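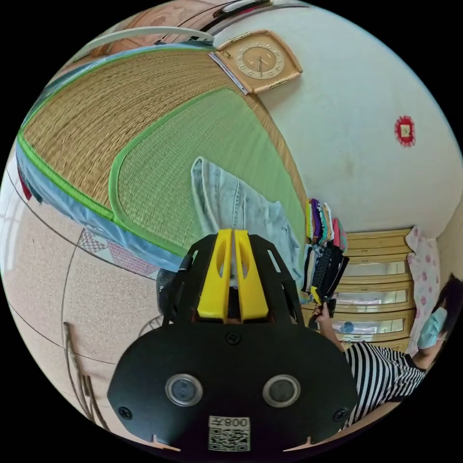
Is a woven mat on top of the bed a decent place to fold laundry?
Better than most tables, provided you fold it the same day you put it there. The surface is flat, it's firm, and it's big enough to lay out a pair of jeans full length without one leg going over the side.

Provided you fold it the same day. I'm going to be leaning on that phrase a lot in this thread.

It's February 2020 and my one resolution left standing from December is that clothes will not live on the bed. The other resolutions were about bread and Portuguese. We don't discuss those.

My household position on jeans is that they exist in three states: clean, dirty, and "I wore them to the store for nine minutes." The third kind has no legal home. It can't go back in the drawer with the virtuous jeans, and it can't go in the hamper because I'd be washing them 100 times a year.

So they go on the mat. Light blue denim on pale green weave, very spring catalog, if catalogs crumpled everything first.

People keep asking about the mat, so, the mat. Tatami style, straw-colored toward the outside, green toward the middle, bright green binding on the edges. I bought it for summer, when a regular sheet feels like being wrapped in soup. Then the weather turned and I was supposed to roll it up and store it. You can see how that's going.

Things the mat is good at: staying flat, being cool, shaking clean. You take it to the window, give it one good snap, and the lint leaves the building.

Things the mat is bad at: forgiving zippers. A fly button dragged across the weave makes a noise I feel in my teeth. Lift the jeans, don't pull them. I learned this with a jacket from Caltard that has more hardware on it than my kitchen.

Also do not put anything damp on it. I read the little care card that came with mine (once, standing up, over the recycling) and it was very firm on this point. Damp towel on woven mat equals smell. Denim holds water in the waistband long after the legs feel done, so pinch the waistband before you believe the legs.

OK, folding. I've tried every method that has ever been demonstrated by a calm person in a white room.

The tiny upright rectangle: gorgeous. Lasted 37 days. Then I needed the pair at the back and the whole row went down like a hedge in a storm.

The roll: great for suitcases. In a drawer it's a box of denim burritos and you can't tell which is which without unrolling them, at which point you have a flat pair of jeans and some regret.

The hanger: takes up the entire closet rail. My closet rail came from Nirnville and already bows in the middle if you look at it sternly.

What I do now, and have kept doing, which is the only prize I hand out:
Lay them flat, waistband toward the clock wall.
One leg over the other, back pockets out.
Tuck the pointy bit of the seat in so you've got a straight edge.
Fold in half, hem to waistband. Then in half again.
Walk away.

It's not a method. It's what my grandmother did while talking on the phone.

The clock does a lot of the work. Square frame, light wood tone, round cream face, hung right over the bed where I can't pretend I haven't seen it. My rule is that I look up when I put something on the mat, and it has to be gone before I sleep. The clock does not nag. It just goes on being later.

A reply asked whether I could simply get a chair. Friend, I had The Chair. We all had The Chair. Mine was a perfectly nice Boersma with arms and I did not sit in it for the whole of last winter. It had more outfits than I did. I gave it away and the pile moved to the bed by the following evening, as if it had been waiting for the room to open up.

The bed is still an improvement. You can ignore a chair for a season. You can't ignore a bed, you need it every night, and at some point around midnight you're holding an armful of denim and making a decision about who you are.

(Who I am, most nights: somebody who puts the armful on the floor. Working on it.)

Another reply wanted to know about the patchwork bit showing at the bottom of the bed. It's pink, it has little checks, and it's peeking out from under the edge because things under my bed do that. I have a light blue bed skirt specifically so that I never have to think about what's under there. Best money I ever spent on not knowing.

Storage suggestions I've received since this morning:
A blanket ladder.
Wall hooks.
A second hamper labeled "medium."
Fewer pants.

I looked up the blanket ladder. Hesness has one for $50. It's two sticks and some shorter sticks. I'd be paying fifty dollars for The Chair but vertical.

Wall hooks are a real contender though. One hook per pair, behind the door, where guests can't see. The trouble is that a hook has no upper limit. Put up one hook and you get one pair of jeans, then a robe over the jeans, then a bag over the robe, and now the door doesn't open all the way.

The "medium" hamper I respect deeply and will never do.

Fewer pants. Yes, well. I did take everything out and try it on in December, and I kept the ones that fit sitting down as well as standing up. That was a humbling afternoon. If you're going to do it, do the sitting test first and save yourself the time.

For the pairs that passed: inside out in the wash, cold, zipped up, and out of the machine before they set into the shape of the drum. Give each leg a snap like you're annoyed with it. Then hang them by the cuffs, so the weight of the waistband pulls the wrinkles out for you. I iron nothing. I own an iron the way some people own a canoe.

Someone just asked if the store-for-nine-minutes jeans ever get folded, or only the clean ones.

Clean ones get the full grandmother. The others get one fold over the end of the bed and they're first in line tomorrow. If they're still there the day after that, they're laundry, no appeal.

Update, since you're all checking on me: they're folded. Took less time than typing any one of these posts. There's a sock I can't account for, so that's this evening sorted.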